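Search this site Enter keywords Go

How to Fold a Week's Laundry on the Bed

A bed gives you more flat space than most tables, and it's at a decent height if you stand. This method takes me 17 minutes for two people's clothes.

1. Make the bed first. Pull the sheet tight and move the pillows off. Wrinkles in the sheet end up in the shirts.

2. Tip the basket out at the back and pull forward one piece at a time. Don't sort the whole pile before you start.

3. Fold bulky things first. Jackets go face down, sleeves in, then in half from the hem. Blankets get folded in thirds lengthwise and then in half twice. These make the bottom of your first stack.

4. Keep dark clothes together. Lay each one in the middle of the bed, smooth it with the side of your hand, fold both sides in, and bring the bottom up to the neck.

5. Leave small items until last. Socks and underwear can sit beside the pile until you have room.

6. Stop a stack at roughly 60 cm. Mine is usually much lower, as the Momell shelves in our closet are shallow.

Printed T-shirts: fold with the lettering inside if the print is starting to crack.

If a thick blanket still feels damp in the center, hang it over a chair and come back to it. In March ours need an extra night.
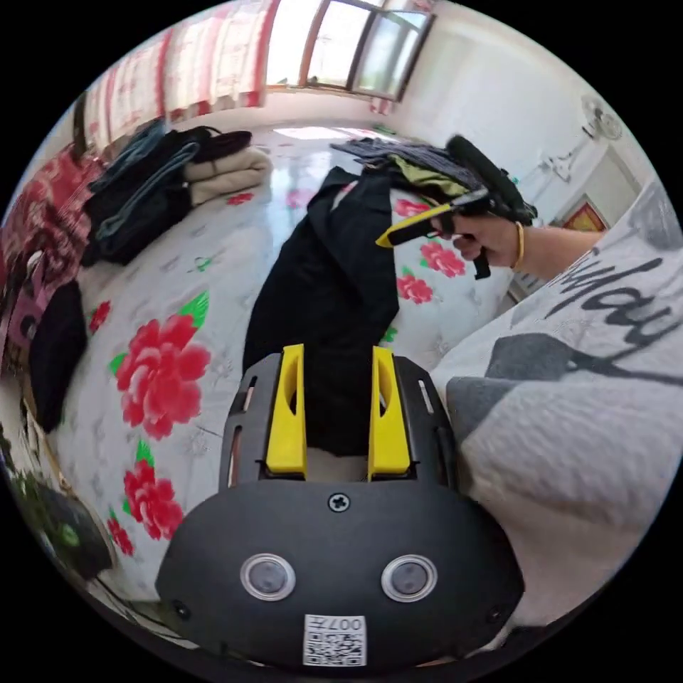
Folded clothes and a beige blanket on the left side of the bed, with more dark clothing toward the back.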